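Home | Galleries | Reviews | Workspace | Contact

Filed under: Furniture, Floors, Test rooms

Large White Tables at Deslow: Gallery
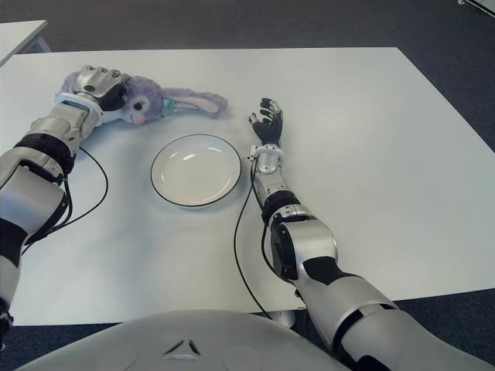
Main table, matte white top, with a lavender plush bunny on its side. Second white table at upper left, dark gray-blue carpet behind.

Posted 2 September 2020 by Fotoser

The room at Deslow was refitted in August. Prarnimeo supplied the tables and Hattori laid the carpet. This page covers the surfaces only. Wiring and lighting will get their own page once the ceiling work is signed off.

Top finish. The matte white was chosen over a gloss sample from the same supplier. Gloss threw back the ceiling lights and made pale items hard to pick out. Mid-tone colors such as the lavender of the bunny read clearly on it, and so does the lighter pink inside the ear.

Floor. Carpet, dark gray-blue, one color throughout. The contrast with the table edge is strong, so edges are easy to find from a standing position. The sample book listed 42 shades; two were tested on site.

Spacing. The second table stands at a slight angle to the main one with a narrow strip of carpet between them. Final positions have not been marked on the floor.

Soft items. Long-pile plush sheds on a new top. Wipe with a damp cloth and let it air dry. Do not use polish, as it leaves shiny patches on a matte finish.

Cost. The order for tables and carpet came to $3,000 before delivery.

2,437 views | 42 shares | Leave a comment

Previous gallery | Next gallery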